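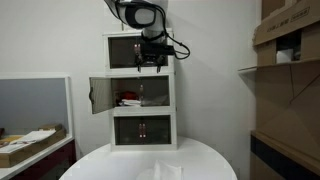 Grarnthorpe Mending Evening Moves to Tuesday

If you have a coat with a missing button or a sweater the moths got to first (and who doesn't, by February?), the mending evening at Grarnthorpe library is moving to Tuesday, starting at 6 p.m. Asuka Katayama, who began it with one borrowed sewing machine and a tin of thread, says 23 people squeezed in last month, and she was delighted to see every one of them. Annelies Eberhard will be darning socks and is happy to teach anyone with a little patience. It's free, and tea and cake come from Tastis next door. Bring your own buttons if you can!

Recent items
Balogun Bakery back to full hours
Dolero Choir looking for altos
36 new titles on the large print shelf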